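Charlas > Mantenimiento y limpieza > Notas del ponente

Bueno, arranco sin presentarme mucho, que ya me presenta Bernardo Vilela (si se alarga, le hago la seña del reloj). Saludar a los de Datwood, que han venido de lejos.

Pregunta a la sala: ¿quién ha cambiado hoy una bolsa de basura? Dejar que levanten la mano. ¿Y quién ha mirado el fondo del cubo antes de poner la nueva? Pausa. Esperar las risas, y si no las hay, seguir igual.

Yo vengo a hablar de eso, del cubo y de la bolsa, media hora entera, y os prometo que da de sí. Primero la mesa. Me gusta trabajar en alto, con el cubo sobre un tablero despejado y a la altura de la cintura, porque la espalda lo agradece muchísimo (contar lo de mi lumbago en agosto, pero cortito). La madera clara además me viene de perlas: cualquier gota se ve enseguida.

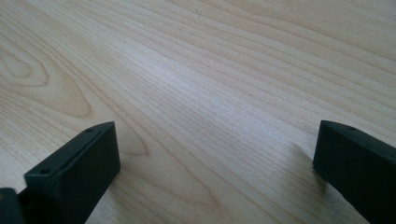
En Losuneo hicimos la cuenta de las bolsas que gastábamos en la planta de arriba: 919 en una temporada. ¡Novecientas diecinueve! Y 187 de ellas las tirábamos casi vacías, solo porque el borde se había escurrido hacia dentro. Aquí enseñar una bolsa mal puesta y hacer el gesto de pescarla con dos dedos, que siempre funciona.

Entonces, el borde. Abrir bien la bolsa, meterla hasta abajo, sacar el aire con la mano y doblar hacia fuera con generosidad. Sin racanear. Si sobra plástico, que cuelgue por fuera, que ya lo recogeremos; lo feo se arregla y lo corto no.
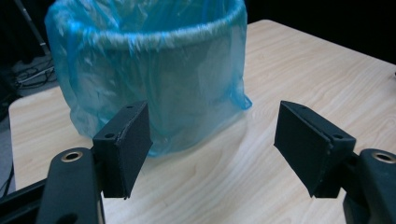 Custódio Nogueira me discute siempre este punto, él es de hacer un nudito lateral para que quede tenso. A mí el nudo me cuesta luego deshacerlo con guantes, pero reconozco que en los cubos estrechos de Tisard el suyo aguanta mejor. Si está en la sala, que lo defienda él, ¡dos minutos y ni uno más!

Y ahora lo del agua. Sacamos la bolsa, la dejamos al lado y miramos dentro. Un charquito en el fondo parece poca cosa, pero ahí empieza el olor. Se vacía, se pasa un paño, se seca y después va la bolsa. En ese orden, por favor. (Repetirlo despacio, en el edificio Lennox hubo que explicarlo 59 veces, exagero poco.)
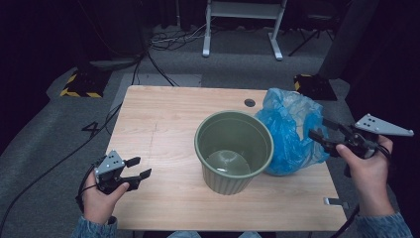 Cubo verde con agua en el fondo y la bolsa azul al lado, sobre la mesa.

Dejar la foto puesta mientras preguntan. Si sale el tema de las bolsas perfumadas, contestar que para otro día. Recordar que las hojas de turnos están en la mesa de la entrada y que el café es en el pasillo de la izquierda.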